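Gostlow Estate Organizer

For executors, successor trustees and anyone getting their own papers in order

The Gostlow Estate Organizer is a binder and a matching set of worksheets for keeping track of everything an estate or family trust throws at you. We've been making it since 1983, when it was a stack of photocopied forms in a box, and we still get a kick out of hearing from families who are using one their parents filled in decades ago (please do check the account numbers if yours is that old!).

The current edition has 20 tabbed sections. You start with the people: beneficiaries, trustees, the attorney, the accountant, whoever has the spare key. Then come bank and brokerage accounts, real estate, vehicles, insurance, debts, digital accounts, and so on through to the final distribution log. Each section opens with a plain one-page note on what belongs there and what usually gets forgotten. Safe deposit boxes get forgotten a lot. So do old savings bonds and the storage unit across town.

Our favorite part is the ledger. Every trustee or executor has to account for money in and money out, and a shoebox of receipts is a miserable way to do it. The Gostlow ledger has separate columns for income and principal, with a wide notes column, because "check to roofer" means very little when a cousin asks about it two years later. If your trust document treats income and principal differently, and many do, you'll be very glad of those columns at tax time.
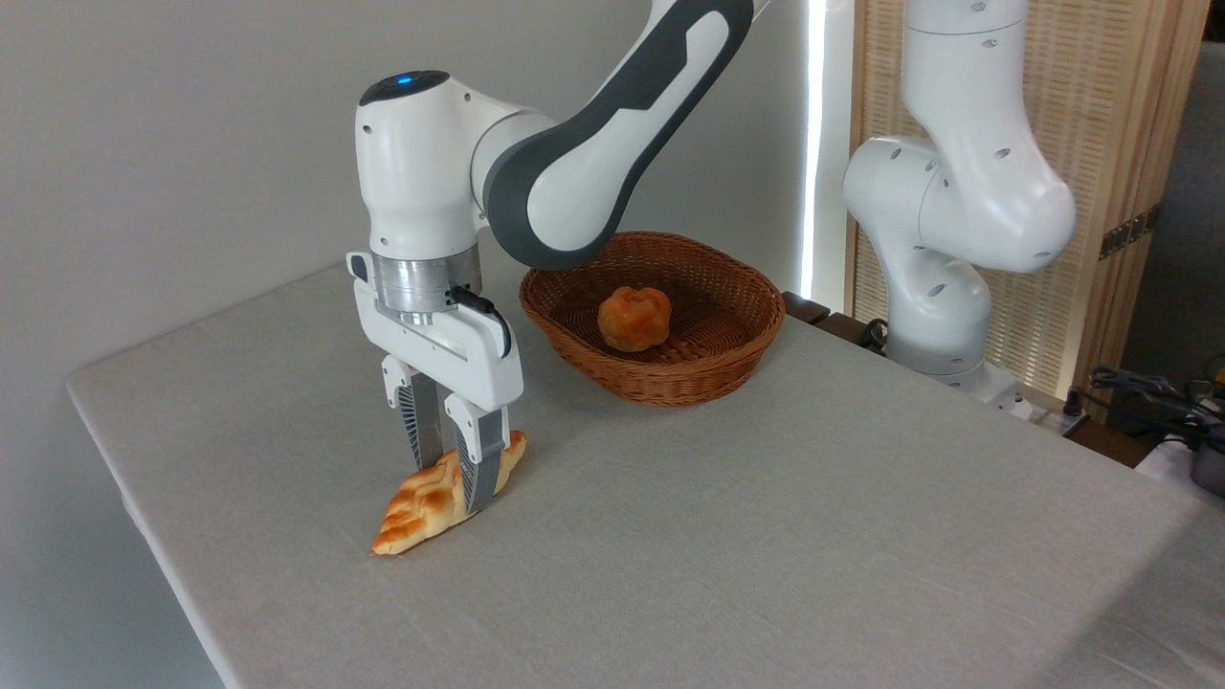
Then there's the personal property section, which we reworked completely for this edition. Furniture, jewelry, tools, the good china, the fishing gear — these things are rarely worth much on paper and they cause more hard feelings than the house does. The new worksheets give each item its own line, with room for who would like it, who was promised it, and where the promise is written down. There's a pocket page behind each sheet for appraisals and snapshots.

Choosing a size

The Organizer comes in two sizes. The Rullum is the standard, with a 2-inch spine, and it suits most households: one home, a handful of accounts, a will or a simple living trust. The Klinhom has a 3-inch spine and adds extra copies of the real estate, business interest and beneficiary sheets. If there's a rental property or a family business in the picture, go for the Klinhom. People do move up from one to the other, and all the pages fit both.

Both use the same D-ring mechanism, so pages lie flat when the binder is open and you can write right up to the inside margin. The paper is heavy enough for a fountain pen. We tested a lot of paper to get there and had a great time doing it.

Fillable version

Every binder includes a code for Tellutano, our fillable set of the same worksheets. You save the files on your own computer and nothing is stored with us. Type them up, print them, drop them into the binder, and reprint a page when something changes. Plenty of customers handwrite the first pass and type the ledger, and that works nicely too.

Refills

Ledger pages, tabs and pocket pages are sold separately. A new set of worksheets comes out each November, and the changes are listed on the cover sheet so you can swap only the pages you need.

What it doesn't do

The Organizer won't write your will or your trust, and it isn't legal or tax advice. Rules on notices, inventories and deadlines differ from state to state, so leave the blank "Dates to confirm" sheet at the front and fill it in with your attorney at the first meeting. It makes a good agenda!

Please don't keep your original will in the binder unless your attorney is happy with that. Use the "Where to find it" page to note the location of originals, and let your executor know which shelf the binder lives on.

In the package: binder, 20 printed tabs, full worksheet set, ledger pages, pocket pages, Tellutano code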